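Clivgate Handling Project
Progress report to the Tutitz Fund, September
Work package 4: upkeep of the hand-held gripper set

1. Status

The grippers are in service and the work package is on schedule. The main tasks this period were replacing the finger pads, setting a fixed inspection interval, and moving the cup and mug trials to a new table layout. One item, the spare pivot screws, is open and is covered in section 4.

2. Finger pads

The old pads had lost grip on glazed surfaces. Wear was uneven, with the outer ridges going first, and operators were closing the fingers harder to make up for it. This loaded the pivots and probably explains some of the play reported last period.

All pads have been changed to the ridged blue type supplied by Duseck. They are bonded to the inner face of each finger after the old adhesive has been scraped off and the face wiped down with alcohol. Cure time is 4 hours before light use. We leave them overnight where the schedule allows.

Pads are now changed in pairs only. A new pad opposite a worn one pulls the object to one side as the fingers close, and this shows up later as a position error that is hard to trace.

3. Inspection interval

Each gripper is checked every 200 grasp cycles. The check covers pad edges, finger alignment with the jaws closed, and free travel through the full stroke. Any finger that binds is stripped, cleaned and reassembled before it goes back out. Results are entered in the Kong log under the gripper's own number, along with the date of the last pad change.

The interval was first set at 80 cycles. Those checks found almost nothing and took up too much bench time, so it was lengthened at mid-period. We will shorten it again if the pad edges start to lift.

4. Pivot screws

Screws on two grippers had backed out slightly. They were removed, cleaned, refitted with medium-strength threadlocker and marked with a paint pen — the marks are to be looked at during each inspection. The order for spares went in late and has not arrived. Until it does, a damaged screw would take one gripper out of use.

5. Trial layout

Cups are laid on their sides in mixed directions, with a mug left upright. A patterned cloth covers the table. The fringe can catch between the fingers on low approaches, so operators now check the pivots for thread at the end of each session.

6. Next period

Fit the spare screws on arrival. Record pad life per gripper in the Kong log. Write up the pad change as a one-page bench procedure. No change to the budget is requested.

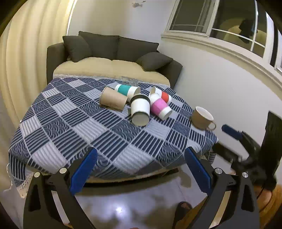 Figure 1. Gripper fingers with ridged blue pads, at the cup and mug layout.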